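Piltitz bench notebook, two-arm cell
August 2018 -- entered by the planning side

Replayed the Encombe planner logs again before touching anything. 505 plan requests, 317 returned a path on the first try. The release notes call this "robust." I call it a planner that gives up early and has a good retry loop wrapped around it.

Worse is how it scores itself. A retry that succeeds gets logged as a first-try success if it comes in under 366 ms. So even the 317 is suspect. Patched the logger, will rerun.

Second gripe: the collision model. Both arms are padded by 36 mm everywhere, wrist included, and then we wonder why it won't plan a reach next to a cup. Cables aren't in the model at all.
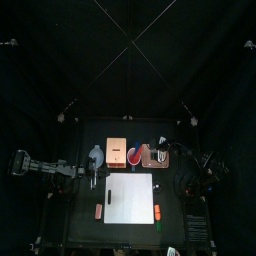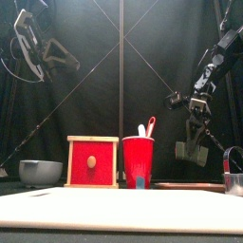 Two-arm cell, black cloth behind. Cup with utensils in both views, cable at the arms in both.

Tried dropping the wrist padding in simulation only. More paths come back, but several swing the elbow through space where I'd expect cable. Not putting that on hardware yet.

Cantero's segmentation output still merges a cup and whatever stands in it into one blob -- fine for avoiding it, useless for picking a utensil out. Asked for separate masks. Was told September, same as last time.

To do: rerun with patched logger, same seeds. Capsules for the cables, even crude ones. Leave the retry loop OFF.

Recent entries
Wetbridge driver: dropped joint states
Encombe config diff, old vs. new
Hand-eye calibration, third attempt
Why the timestamps disagree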